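Keeping a Card Collection in Good Shape at Home

Wednesday, September 12, 2018

Trading cards and game cards last for decades if they are stored dry, flat and out of the light. Most of the damage we see comes from kitchen tables, damp closets and rubber bands. These tips cover cards that get played with every week as well as the ones that stay in a box.

Before you handle anything

Wash your hands with plain soap and dry them all the way. Skip hand cream until you are done. Wipe the table, then wipe it again with a dry cloth. A cloth play mat is better than a bare table, but shake it out first, as crumbs get under the cards and scratch the foil ones.

Sleeves

Use a snug inner sleeve and a regular outer sleeve for any card you shuffle. Put the card into the inner sleeve top first, then slide it into the outer sleeve right side up. That way the two openings face opposite directions and dust has a harder time getting in. Press the air out with the side of your hand, not with a ruler.

Change outer sleeves when they start to stick together or turn cloudy at the corners. For a deck played once a week, that is usually every few months. Pladix matte sleeves shuffle well but split along the bottom seam if you force them. The Dostby ones are thicker and fit tight in some deck boxes, so try one box before you buy more.

Cleaning sleeves and mats

Sleeved cards can be wiped with a dry microfiber cloth. Do not use window spray. If a sleeve is sticky, throw it out - it costs less than the card.

Rubber-backed cloth play mats can be washed by hand. Run a few inches of cool water, add a small squirt of dish soap and rub the cloth side with a soft sponge. Rinse until the water runs clear. Roll the mat in a towel to press out the water, then lay it flat to dry overnight. Never put it in the dryer or over a radiator. The rubber will curl and it won't go back.
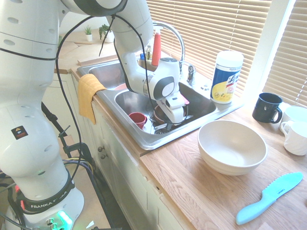

Plastic tokens and dice can go in the same soapy water. Leave out anything with a paper sticker on it. Painted dice should be rinsed fast and dried right away, since the numbers can lift after a long soak.

Boxes

A plain cardboard box that holds 1000 cards is fine for commons. Sleeved cards take up more room, so don't expect to fit that many. Fill any empty space with folded paper so the cards stand straight. Cards that lean for a whole summer will bend.

Keep boxes off basement floors and away from outside walls. We lost most of a Nitari starter set in July to one damp shelf. A small packet of silica gel in each plastic box helps. Cardboard boxes can go inside a lidded tub with a packet or two.

Binders

Pick side-loading pages and a binder with a flat spine. Round rings dent the cards closest to them. Store the binder lying down or fully upright, and don't fill it past 36 pages.

Curled foils

Put the curled card in a sleeve, lay it under a heavy book and leave it for 11 days. Check it, then give it longer if it needs it. Don't iron cards, even through a towel.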